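Sound walk in Endanville: what is new this month

After the winter break, our group Fasilari is again working on the piece called "Hilov". Many of you asked if it is a concert or a film. It is a sound installation for one long corridor, and the visitor is walking through it alone, with 30 small speakers on the left and the right side.

In March we recorded all the voices again. The first recordings were made in a kitchen, and Luminița Tudose could hear the refrigerator in every one of them. The new ones are more quiet. Kristaps Grigaitė cut them into very short pieces, so the same sentence can be heard in two places of the corridor with a small delay.

The text is still from the letters of the Nistor family, and we did not change any word of it.

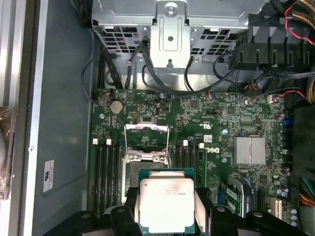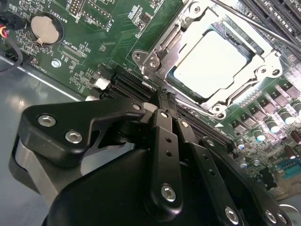
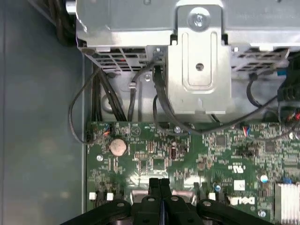 Costel Ciobanu wrote to us that he came to the test evening and lost the story after the first door, and that he would prefer to hear one letter complete before the voices begin to break. We discussed it for a long time. The letter from the aunt will now be read complete at the entrance, in the voice of Aurelia Ursu.

The corridor opens at 7 in the evening. Every visit takes 2 rounds, and please leave heavy shoes at the door, the floor is very loud. Places can be reserved with Liviu Sârbu.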